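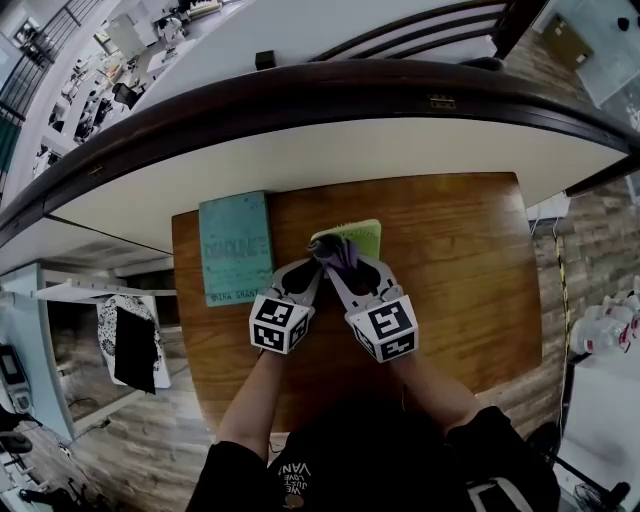 Cloth on the green pad, both fingers closed on it. Upstairs table.

June 23, 2025

Cloth task, hand-held grippers, second block. Kerubo Mussa demonstrating, me on the laptop and the log.

Goal for the day was to find out whether the fingertip pose we get from the marker cubes holds up when the two hands come close together. In the February set it didn't. Whenever the fingers met over a small object, one cube shadowed the other and the solver swapped faces for a few frames. The policy trained on those takes (Lurkent v1) learned a little sideways jerk right before closing. We spent a long time blaming the smoothing filter.

Changes from February:
– every visible face on a cube goes into one solve, instead of taking the largest face and dropping the others
– a pose is rejected if it jumps more than 12 mm between frames; the gap is left as a gap and not filled
– grip width comes from the relative pose of the two cubes, no separate sensor

Procedure. Crumpled cloth starts on the ribbed pad. Pick it up with both fingers, lift clear, set it down on the bare wood, open, back off. The demonstrator re-crumples by hand between takes and does not try to make the same shape twice. The book stays on the table as clutter and gets moved every 20 takes. Nothing else was changed on purpose.

We planned 200 takes and recorded 200. After the checks 11 were thrown out. Most of those were tracking gaps longer than half a second, all with the right cube turned far enough that only one face was readable, and that one at a steep angle. The remainder were my fault, recording started after the hands were already moving.

No face swaps found in the kept takes. I went through the closing phase of each one by hand with the Eichhorn viewer, so I trust this more than the automatic count, which has missed swaps before.

Grip width is less good. It reads slightly open when the fingers are closed on cloth, and the offset depends on how much fabric is bunched between them. For rigid objects we could calibrate it out. For cloth I don't think a single number works. Kerubo suggests we label closed/open from the change in width and forget the absolute value. Tried it on the first 20 takes and the labels agree with what I would have marked myself. Will run it on the whole set tonight.

Kerubo's notes on handling: pinching the bunched part at the top is easy, pinching a flat edge is slow and the black pads tend to slide over it. She went for the bunched part nearly every time without meaning to. So the set is biased toward one kind of grasp and the policy will be too. Next block should have takes where the cloth starts half flat, and she has to take an edge whether she likes it or not.

Data is on the Clavelton drive under cloth_b2, rejects in their own folder with the reason in the file name. Please don't merge it with the February folder, the pose format is different and the loader won't complain.

To do:
– labels from width change, full set
– retrain with the same settings as v1, compare the last second before closing
– ask Bavesetti about smaller cubes, or the same size mounted further back
– half-flat starts, new block
– write down the cube-to-fingertip offsets somewhere other than my phone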